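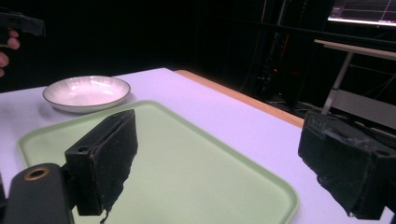 Wanted: people who like setting a table (or think they might)

Posted 3 September 2020

Hi! I run Tidholm, a small supper room that's getting ready to open its doors, and I'm looking for 4 people to come and spend a few evenings with me working out how we lay things out. Trays, plates, what goes where, what gets carried first. I've been at it by myself for weeks and I've stopped being able to tell a good idea from a bad one.

You don't need restaurant experience. If you've ever moved a plate over an inch at a friend's house and felt better for it, you're my kind of person. I would love at least one left-handed person, too, as I keep arranging everything to suit my right hand and then wondering why guests at our trial suppers reach across each other.

Each session runs 2 hours. We start with a tray and a plate and try different ways of putting the two together: plate on the tray, plate beside it, tray carried out bare and filled at the table. Then we clear it all away and do it over. It's slower than it sounds and I find it very soothing, but if repeating yourself makes you itchy, this may not be your job.

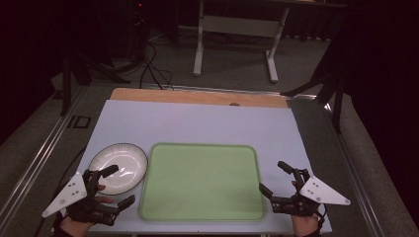
I like a light green tray with a white plate, and I'll say so up front so you know what you're arguing against. My supplier, Osis, would be happy to sell me something in dark gray. I'm holding out for now, but bring me a good reason and I'll listen. Melnychuk, the bakery next door, has already weighed in on the plates. 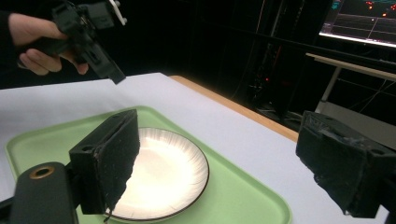

Melnychuk's view is that a plate with a ridged border looks lovely until there's gravy in it, and then somebody has to wash the thing. Fair point! So yes, there will be some dishwashing, and we'll take turns.

Sessions are in September, starting at 6 in the evening, in our back room on Doltow. Pay is by the session and supper is included. To apply, drop a note through the door telling me how you set the table at home and which evenings you can't do. Please mention any food allergies as well.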